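# Chapter 9: Stone in the Home

After studying this chapter you should be able to:

- describe the main kinds of stone used for household objects
- explain how block size and waste affect the price of a piece
- choose a surface finish to suit the use of an object
- read a simple drawing for a turned or carved part
- prepare a model for discussion with a workshop

Key terms: *block, slab, offcut, vein, honed, polished, sealer, arris, draft model*

## 9.1 From slab to shelf

Most stone sold for use indoors still goes into floors, worktops and wall coverings. Smaller objects such as trays, lamps, bowls and candle holders take up only a small part of what a quarry produces, and many of them are made from material left over when larger orders have been cut. A designer who wants to work in stone needs to understand this trade first, as it decides which thicknesses are easy to get and which have to be ordered specially.

Chapter 8 dealt with glass and fired clay. Both start soft or liquid and take their shape before they harden. Stone is already hard when it reaches the workshop, and every shape in it is made by taking material away. A hollow bowl turned from a solid piece can leave more stone on the floor than on the lathe. The customer pays for both.

The examples in this chapter come from the Brikberg range, a set of table objects made by the Ginon workshop. The range has a serving tray, a fruit bowl, a table lamp and a pair of bookends. We shall return to the tray and the lamp several times. Full drawings are given at the end of the chapter.

## 9.2 Choosing the stone

Marble is a limestone changed by heat and pressure. It cuts cleanly and takes a good polish, but acids mark it. Lemon juice or wine left on a polished marble tray will leave a dull patch, and no sealer fully prevents this. Granite is harder and resists acids well. It is also slower to cut, and fine edges chip more easily under the tool. Slate splits into flat sheets and suits thin, simple shapes. Travertine has natural holes, which may be left open or filled.

The Brikberg tray was first drawn in a white marble called Grerness. The stone has grey veins that run the length of the slab. On a large floor these veins read as a pattern. On a tray 400 mm long, a single vein may cross the whole surface, and two trays cut from the same slab can look quite different. The workshop chose to sell each tray with a note about this variation. Other makers sort their slabs and keep the plainest areas for small goods, at a higher cost.

Veins are also a matter of strength. A vein may be as sound as the stone beside it, or it may be a weak line along which the piece will break. Thin parts should not be placed across a vein until the slab has been checked.

## 9.3 Size, weight and edges

Marble weighs a little under three times as much as the same volume of water. Students used to working in wood or plastic tend to forget this, and draw objects that are awkward to lift. The lamp base in the Teoh version is 219 mm across. Work out its weight at several heights before you decide how tall it should be (see Exercise 2).

The arris, or sharp edge where two faces meet, is the part most likely to be damaged in use. A small bevel or radius protects it. Show this on the drawing with a dimension. If it is left off, the workshop will apply its own usual edge, which may not be the one you had in mind.

## 9.4 Models and trial parts

A stone sample is costly and slow to alter. For this reason most of the decisions about shape are made on models in cheaper materials, such as card, foam, plaster or printed plastic. A draft model should be full size. Hand holds, lips and feet can then be tried by several people and changed the same day. Note each change on the drawing as it is made, and write the drawing number on the model itself. 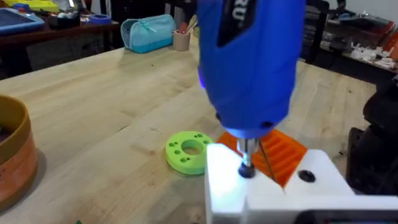
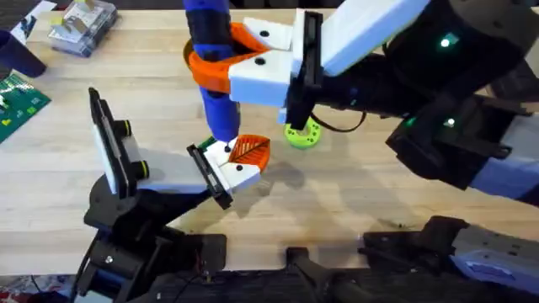
## 9.5 Questions to think about before reading on

1. Find a stone object at home or in a shop. Which faces are polished, and which have been left rough or honed?
2. How would you cut four trays from one slab so as to waste as little as possible? Make a sketch and allow for the width of the saw blade.
3. A customer wants a marble chopping board. What would you tell them about lemon juice?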